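4.2 Throttle response after the intake change

The Telbridge car was run first with its standard airbox and then with the open intake, using the same fuel, tyres and ignition settings. Before each set of runs the battery was disconnected for long enough to clear the learned fuel trims, and the engine was then left to idle until the fan had cut in twice. Runs made before the idle value had settled were thrown out. The Mekedby car, whose control unit keeps its trims through a loss of power, was reset through the diagnostic port instead.

Throttle response was taken as the delay between a step in pedal position and the first rise in manifold pressure above the noise band. Each step started from a steady 2,000 rpm in third gear. Pedal position, manifold pressure, air mass flow and engine speed were logged together, and the log was trimmed to leave out gear changes and any step during which the driver touched the brake. After trimming, 2,653 steps remained across the two cars.

The delay did not differ between the intakes by more than the spacing of the logged samples. What did change was the air mass reading at small openings. With the open intake the signal was less steady, and the long-term fuel trim on the Telbridge car moved further from zero over the first few drives before levelling out. We put this down to the shape of the flow just ahead of the sensor, as Gounder found for a shorter pipe of similar bore. The trim stayed within the limits set by the control unit, and no fault codes were stored.

Intake noise was treated separately. Drivers on the Mekedby car reported a clear rise in noise under load, and several described the car as quicker, although the logs gave no support for this. Sallberg noted the same gap between sound and measured response, and we see no reason to treat the drivers' remarks as evidence of a gain in power.

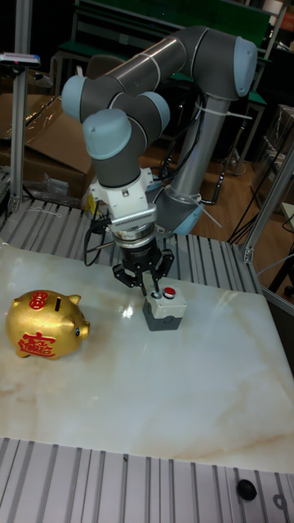

Figure 2. Robotic arm and gripper above a push-button control box.

The effect of inlet air temperature is harder to separate out. In slow traffic the open intake drew warmer air than the standard airbox, and the difference faded once the car was moving freely. Of the steps logged in slow traffic, 87 were made with the bonnet temperature still rising, and these were left out of the comparison of fuel trims. Their delays lay within the spread of the remaining steps and were kept in the main result.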